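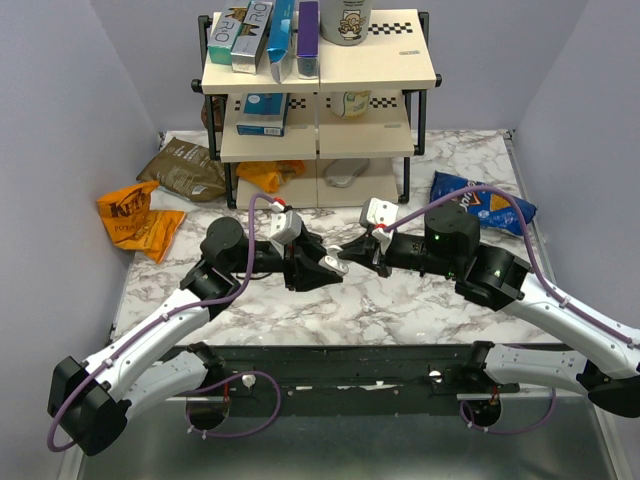
Okay, so this month I finally dealt with the three-tier shelf. If you've been reading this newsletter for a while you know I have complained about it since at least the winter before last, and a few of you have written in to say please, please do something about it or stop bringing it up. Fair enough!

I'm very fond of it, is the trouble. Cream shelves, black metal frame, those little rounded caps on the ends so you don't take your elbow off when you reach past. And the checkered strip along the front, black and white, like a diner counter. I bought it for the strip. I would buy almost anything with a checkered strip on it (see also: the tea towels, the bath mat, the shoes I wore twice).

But three open shelves at the back of a table is an invitation to put things down and never pick them up again, and I accepted that invitation for two years. Takeout menus, a bike light, a bag of rubber bands from the Mekley store, half a candle. So one evening in February I took every single thing off and spread it out on the floor, and then I had to step over it until bedtime.

What I did after that was mostly steal from Gert Mkhize, who wrote to me after the pantry issue with a rule I've been using all over the house. You put back only what you've reached for in the last 20 days. The rest goes in a box with the lid on, and if you go digging in the box for something, it has earned its spot. I was sure I'd be in that box every morning. I've been in it twice, both times for the tape.

The top shelf is now for things I use standing up, so pens, scissors, the tape (welcome back, tape) and my reading glasses. Middle shelf is paper, and I'm being strict about it, one stack and no leaning. Bottom shelf is the heavy stuff. I had it the other way around before, with the heavy stuff on top, and the whole thing wobbled whenever I wiped the table.

Speaking of wiping. A marble pattern hides crumbs like you wouldn't believe, and I mean that as a warning. I went over the tabletop with a damp cloth thinking it was already clean and the cloth came up gray. Now I run my hand across it first, which my mother did on every surface she ever met, and which drove me up the wall when I was 12. For the shelves I used warm water with a drop of dish soap and then a dry cloth. The cream shows every fingerprint, so go easy on the hand lotion beforehand. The checkered strips got the corner of an old T-shirt and a lot of patience.

A few of you asked about the little bins I mentioned last time. Those are from Pleneck, the shallow ones, and I ended up moving them to the hall closet. They were a touch too deep for the shelf and stuck out over the front, and I wasn't about to cover up my checks.

Next month I'm doing the drawer under the phone. If you have a drawer like that, write and tell me the worst thing in it. Mine has 26 keys and I can identify four.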